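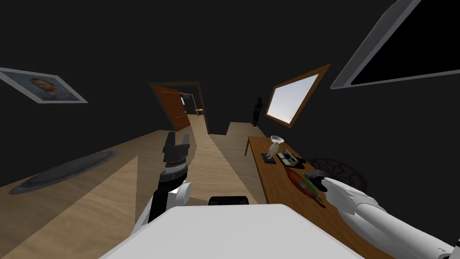
Simulated run: two-finger gripper on the left arm, multi-fingered hand on the right, over the red object.

Step 2: Try both hands in sim before you spend a dollar

I nearly ordered matching hands for our Hustside budget. Glad I didn't! Load your own table and the everyday stuff you need moved, then give each arm a different end and run the same jobs (I do 80 runs a side).

Write down which jobs really need fingers. If the plain gripper copes with most of them, price that first — the fancy hand can wait till January.

Step 3: Ask for quotes

Get 2 at least, with spare fingers and freight listed separately. Aicha Tazi at Brivora put hers on one page, bless her. Allow 5 weeks for replies.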